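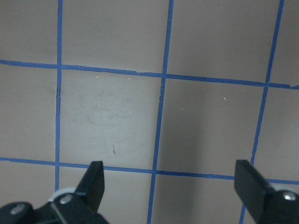

Ferdinand Pfister wrote to us after the first printing to say that he lays his upright lines before his cross lines, always, and that he wishes the guide had told him so before he pulled up an entire evening's work. He was quite right, and the order of the steps has been changed to suit him.

Section 4. Laying Out the Onden Sorting Grid

Set aside a quiet half hour for this part. Blue tape shows up nicely on a pale surface, and a grid laid by hand will serve you very well even if a line has a little wobble in it.

1. Wipe the surface with a barely damp cloth and let it dry completely.

2. Make a light pencil mark every 10 inches along the far edge, then do the same along the near edge.

3. Run the upright strips first, from far mark to near mark. Hold the roll low and let the tape settle under its own weight - pulling it tight makes it creep back later on.

4. Lay the cross strips over the uprights, pressing each crossing down with your thumb as you come to it.

5. Go over every strip once more with a soft cloth folded into a pad.

Note: Small kinks like to form close to a crossing. If one bothers you, lift the tape back to the last crossing and lay it again, slowly. If it doesn't bother you, leave it be - the cells only need to be roughly square.

Note: A cell under a bright lamp can look paler than the ones beside it, and old scuffs may show more there. Try moving the lamp before you reach for any cleaner.

Caution: Do not trim tape with a blade while it is on the surface. Tear it or use scissors, and cut it before you lay it.

Caution: Do not leave the tape down for more than 9 days on a painted top. To take it up, peel the cross strips first, folding the tape back low over itself.

When the grid is down, go on to Section 5 and choose your starting cell.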